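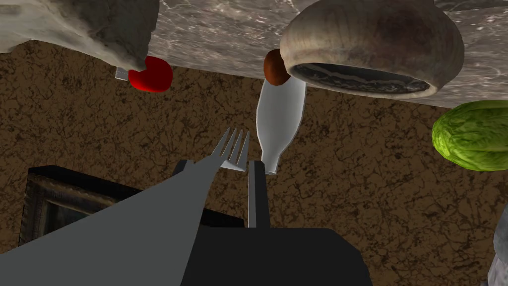 Ming-te Hung objected at the first project meeting that people throw food away for reasons they cannot name afterwards, and that a questionnaire on its own would therefore measure good intentions. The group accepted the objection. The present report gives the results of a kitchen diary study carried out in Grodcombe during the autumn term, in which households weighed what they discarded at the time of discarding it.

# Food Thrown Away at Home: A Diary Study in Grodcombe

**Project group:** Ming-te Hung, Capucine Courtois, Igor Bartoš
**Supervisor:** Sylvain Bailly
**Submitted:** December

## 1. Purpose

The project set out to answer two questions. The first was which kinds of food are most often thrown away in ordinary households in the town. The second was whether the place in which food is kept has any bearing on how likely it is to be forgotten. A third question, on the effect of price, was included in the original proposal but was dropped on the advice of the supervisor, as the group had no reliable way of recording what each item had cost.

Grodcombe was chosen for practical reasons. It is within walking distance of the college and has both a weekly market and a supermarket. It also has a separate food waste collection, so most residents are already used to keeping scraps apart from other rubbish.

## 2. Method

A total of 400 leaflets were delivered to homes in the streets between the station and the market square. Replies were few, and 11 households completed the study. Each was given a printed diary, a pencil and a small digital scale, and was asked to record every item of food discarded over a period of five weeks. Peelings, bones, eggshells and tea leaves were excluded. Where an item was partly edible, such as the outer leaves of a cabbage, the household was asked to use its own judgement and to note that it had done so.

Each entry gave the item, its weight in grams, where it had been kept and the reason for throwing it away. The reasons were written in the household's own words and sorted by the group afterwards. Two members of the group sorted them separately and then compared their lists. Most disagreements concerned the phrase "didn't fancy it", which one reader had placed under quality and the other under change of plan. It was finally given a heading of its own.

A short visit was paid to each household at the end of the period. Notes were taken on where food was stored and how easily it could be seen.

## 3. Results

### 3.1 Kinds of food

Bread was the item most often recorded, followed by salad leaves and cooked leftovers. Meat and fish appeared rarely. Several households stated that they planned meals around meat and let other ingredients fall in behind, and this may explain the difference.

The heaviest diary of all came from a family of five, with a total of 3842 grams, a large part of it cooked rice. The family had noted beside several entries that the same pan had always been used to measure the dry rice, and that the amount had not been changed when an elder daughter left home. This was the clearest example in the study of a habit outliving its cause.

### 3.2 Place of storage

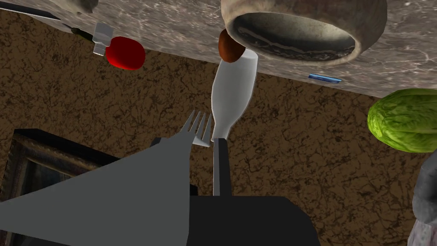 Food kept in a closed drawer or at the back of a refrigerator shelf was recorded as "forgotten" far more often than food kept in the open. The wording was strikingly similar from one diary to the next: "found behind the milk", "found under the bag of carrots", "did not know we had it". Items on an open worktop were seldom forgotten, although they were sometimes left too long by choice. A large round bowl with a thick rim, such as the one on the marble counter shown with this section, has one weakness as a place for fruit, namely that its depth hides whatever lies at the bottom. Two households reported soft pears and mouldy lemons found in this way. A third had changed to a flat dish before the study began and recorded no fruit at all, but it also reported buying very little, and no conclusion can be drawn from it.

### 3.3 Reasons given

Apart from forgetting, the most common reason was a change of plan. Work ran late, a child ate elsewhere, or a meal was bought on the way home. Confusion over date labels was less common than the group had expected from its reading. Most participants could explain the difference between "use by" and "best before" when asked, and several said that they ignored the latter altogether.

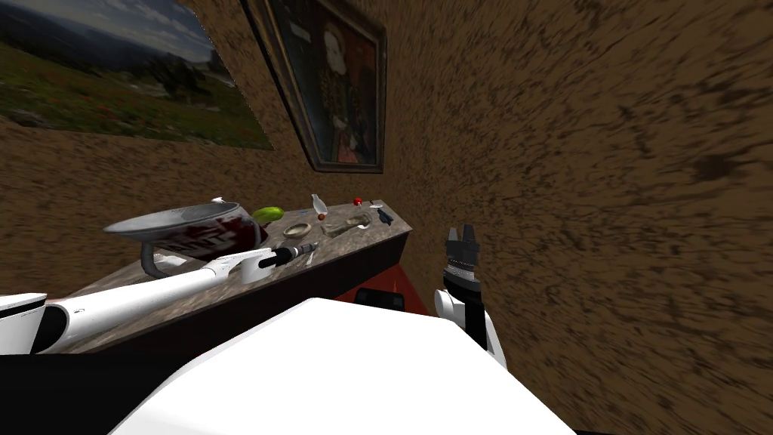

*Fig. 3. Counter with a speckled stone top, paintings on the wall behind.*

## 4. Discussion

The results suggest that advice on food waste should give more attention to where food is put. Leaflets of the usual kind ask the reader to write a shopping list and to check labels. Both are sensible, but neither would have prevented the losses most often recorded in the diaries. A household that cannot see its salad will not be helped by knowing when it expires.

The group is aware of the limits of the study. The number of households was small, and those taking part had volunteered, so they were probably more careful than their neighbours. The act of keeping a diary may also have changed what was thrown away. Capucine Courtois compared the first and last weeks and found that entries became shorter as well as fewer – a sign that some of the apparent improvement may have been fatigue. One diary stopped entirely for several days when the scale needed a new battery, and the missing days have been left blank in the tables.

Yannick Chevalier, reading a draft, asked why drinks had been left out. The diary instructions did not mention them, and some households recorded milk while others did not. All milk entries were removed before the totals were calculated. In any repeat of the study the instructions should state clearly whether liquids are to be included.

## 5. Recommendations

1. Leftovers should be kept on one shelf at eye level and nowhere else.
2. Sliced bread should be frozen on the day of purchase in households of one or two people.
3. Fruit should be kept in a shallow layer.
4. Portions of rice and pasta should be measured again whenever the number of people at table changes.

The group further proposes that the study be repeated in Trorndale, where there is no separate food collection, using the same diary with the instructions on liquids corrected. The blank diary form and the sorted list of reasons are attached as Appendices A and B. The scales have been returned to the college stores.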